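Home Tips Workshop Kitchen Floors Garage Ask Us

Good habits for robot mowers, vacuums and small shop arms
May – by Jennylyn Dagdag

Quick ones this month, most of them pulled from the mail and from my own garage. Skip to whatever you own.

Write the rules down first. One sheet, taped up at eye level by the charger. Ours says who can start it, who can't, where the off switch is. Kids under the age on the maker's label don't start it, period. Kevin Hanrahan sent in his sheet and it was two lines long. Fine. Two lines that get read.

Off switch. Learn it with your eyes shut. Small arms with a separate stop button – mount the button on the near side of the bench, where you can slap it without reaching over the arm. Not on the wall behind. I had mine behind for a whole winter, dumb.

Vacuums. Pick up cords, socks, pet bowls before the run. Fringe rugs get folded under. If you've got a dog that isn't reliable indoors, do a walk-through every single time, no schedule. Ask Bheki Chauke about the hall carpet. Brushes: cut the hair off with a seam ripper, pull it out in clumps, check the end caps too. Power off before your fingers go anywhere near.

Filters – tap, don't wash, unless the manual says wash. Let a washed one dry fully before it goes back in. I've ruined one.

Mowers. Never at night, hedgehogs and toads and so on, plus you can't see what it's doing. Walk the lawn for sticks and toys. Blades off means battery isolated first, gloves on, then the screwdriver. Replace the screws with the blades, they're cheap and the old ones strip. I keep a Grurholm tin of them on the shelf over the sink.

Charging. Hard floor, clear space on both sides, nothing stacked on top. A swollen battery goes outside, away from the house, and then to the recycling place that takes them. Call first. Dont put it in the trash.

Now the one I get the most mail on, try it on the computer first. If your arm came with a simulator, or you're using one of the free ones, build the work area in there before you build it in plywood. Put walls in. Put the table in at the real height. Then run the job slow and look at it from more than one spot, becuase a view that seems fine from the front can hide an elbow going into a wall. Save that setup under a name you'll recognize in six months.

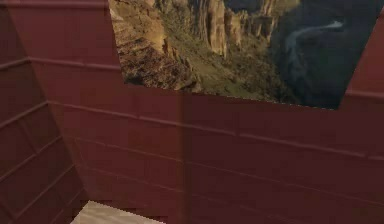
Does a clean run in the simulator mean I can skip the slow run on the real thing?
Run it slow anyway. The simulator only knows what you typed in. Your bench could be out of level, the cable might drag, the part may be sitting a hair off. First real run at the lowest speed the arm allows, nothing in the gripper, hand near the stop. Then with the part. Then bring up the speed in steps.

Same goes after any change. New table, new gripper, moved the base – you start over at slow. Žofie Polák keeps a card on a string that says SLOW on one side and OK on the other and flips it herself, so her brother knows which it is when he walks in.

Clear zone. Stretch the arm out all the way, power off, and mark that reach on the bench with tape. Add a hand's width. Coffee, phone, the good scissors all live outside the tape. People too while it's moving. Floor tape if the reach goes past the bench edge. Jindholm tape held up for me, the cheap stuff curled.

Clamp the base. Not just set it there. Two clamps minimum and I'd go three on a slick top. Check them every time, they creep.

Sleeves up, hair tied back, rings and lanyards off. Same as the drill press.

Cables – tie them to the arm with some slack at each joint. Move it through the whole range by hand and watch for pinching. Replace any with a nick in the jacket, tape is not a repair.

Clean with a barely damp rag. No spray straight on a joint. Vratislav Bednárik swears by a soft paintbrush for the sawdust and I've switched over, gets into the corners better. Then vac up what falls.

Keep a log. Date, what you changed, what went wrong. A cheap notebook. When you call the help line they'll ask for the software version so put that on the inside cover, and the serial number next to it.

Updates. Read the notes before you press yes. After an update, back to the slow run again, and check that any no-go areas you drew on the vacuum map are still there.

Last, lending. If you lend it out, the sheet goes with it, and the charger, and the spare brushes in a bag. Show them the off switch in person.

Next month is drawer slides. Send questions before then.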